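Sinaga amplía su servicio de reparación y alquiler de mobiliario de oficina con una nueva sede en Lovham

Nota de prensa

Lovham, 1 de febrero de 2018

Sinaga, empresa dedicada a la recuperación y el alquiler de mobiliario profesional, anuncia la apertura de su nueva sede de Lovham, que reúne en un mismo edificio el taller de restauración, el almacén y la sala de exposición. Las instalaciones ocupan más de 1000 metros cuadrados y darán empleo a 25 personas, entre tapiceros, carpinteros y personal de logística.

La apertura coincide con la entrada en vigor del acuerdo suscrito con Stustico, fabricante de herrajes y mecanismos para sillas de trabajo, que suministrará las piezas de recambio durante un periodo de 3 años. El acuerdo contempla también la formación técnica del personal del taller y el mantenimiento de un inventario permanente de ruedas, pistones y reposabrazos.

Las empresas clientes podrán contratar el alquiler por meses o por ejercicios completos, con opción de compra al término del contrato. En ambos casos, el precio incluye la entrega, el montaje y una revisión anual de cada pieza. Las sustituciones por avería se atenderán desde la propia sede, sin coste de desplazamiento dentro del término municipal.
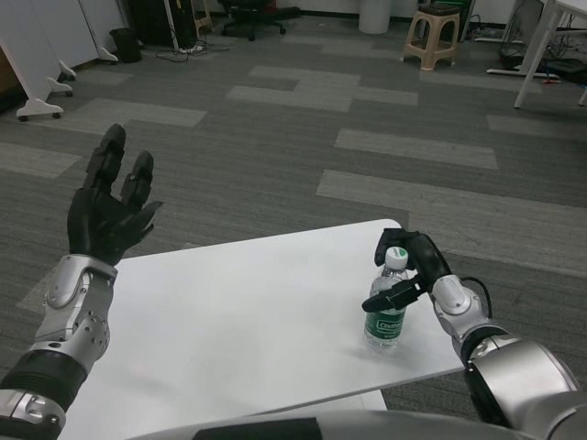
El catálogo inicial se organiza en 9 familias de producto, que comprenden mesas de trabajo, sillería, archivo, mamparas acústicas y mobiliario de recepción. A ellas se suma la línea Natska, compuesta por mesas de altura regulable restauradas íntegramente en el taller, con tableros renovados y estructura repintada en los colores corporativos del cliente.

Sinaga mantendrá en funcionamiento su servicio de retirada de mobiliario usado. Las piezas aptas para la restauración se descontarán del importe del nuevo contrato conforme a la tarifa vigente, y las restantes se desmontarán para la recuperación de componentes. El cliente recibirá un certificado con el destino de cada lote.

La sala de exposición atenderá visitas con cita previa. Permanecerá cerrada durante el mes de agosto, periodo en el que seguirán operativos el almacén y la atención de averías.

Las solicitudes de presupuesto y las peticiones de información de los medios se tramitarán a través del departamento de comunicación de Sinaga, en la sede de Lovham.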